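## 원목 색깔 큐브, 종이 매트 위에서 쓰면 물이 들까요?

**keane_90**

안녕하세요! 요즘 색깔 나무 큐브에 푹 빠져 있어요. 빨강, 주황, 노랑, 초록, 파랑 다섯 색을 쓰는데, 하얀 탁자에 바로 올려 두면 자꾸 미끄러지고 달그락 소리도 꽤 커서 갈색 도는 회색 종이 매트를 크게 깔았더니 세상에, 분위기가 확 달라졌어요! 색이 훨씬 또렷해 보이고 소리도 차분해져서 요즘은 탁자 앞에 앉는 시간이 제일 즐겁습니다.

그런데 궁금한 게 두 가지 있어요. 첫째, 큐브 색이 종이에 배어 나올 수도 있나요? 둘째, 매트가 탁자보다 조금 작아서 가장자리에 흰 부분이 남는데, 딱 맞게 다시 재단하는 게 나을까요, 이대로 쓰는 게 나을까요? 큐브는 Futska 제품이고 매트는 Moltatow에서 롤로 산 종이를 잘라 쓴 거예요. 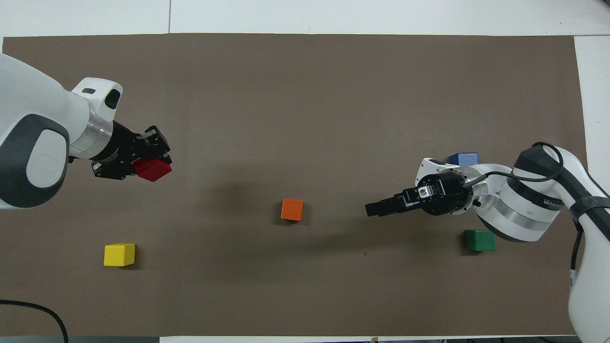 **Arodstead**

저도 종이 매트파라서 너무 반갑네요! 물드는 건 칠 종류에 따라 달라요. 큐브마다 흰 면봉에 물을 살짝 묻혀서 안 보이는 면을 열 번쯤 문질러 보세요. 면봉에 색이 묻으면 그 큐브는 종이 위에 오래 올려 두지 마시고요. 제 경험으로는 빨강이 제일 잘 묻어나고 노랑은 멀쩡했어요. (제 큐브는 다른 회사 거라 꼭 직접 해 보세요!)

묻어나는 큐브는 마른 천으로 닦고 하루 그늘에 둔 다음 수성 무광 바니시를 얇게 두 번 발라 주면 됩니다. 한 번 바르고 완전히 말린 뒤에 사포 2000번으로 아주 살살 문지르고 또 바르면 촉감이 정말 끝내줘요. 모서리는 칠이 금방 벗겨지니까 사포를 대지 마세요.

재단은 저라면 안 해요. 탁자 끝까지 딱 맞추면 소매에 걸려서 종이 끝이 말려 올라오더라고요. 흰 테두리가 조금 남아야 네 귀퉁이에 마스킹 테이프 붙이기도 좋습니다!

**moru451**

롤 종이는 말린 방향 반대로 하룻밤 감아 두면 평평해져요. 다림질은 하지 마세요, 저는 한 장 태웠습니다 ㅠㅠ

**keane_90**

와, 두 분 다 감사해요! 방금 면봉으로 해 봤는데 주황만 아주 살짝 묻어나네요. 바니시 사러 갑니다! 매트는 안 자르고 테이프만 붙일게요. 혹시 바니시는 칠하고 며칠 지나야 큐브를 쌓아 올려도 될까요?

**Arodstead**

저는 사흘 기다렸어요. 통에 적힌 건조 시간이 더 길면 그쪽을 따르세요!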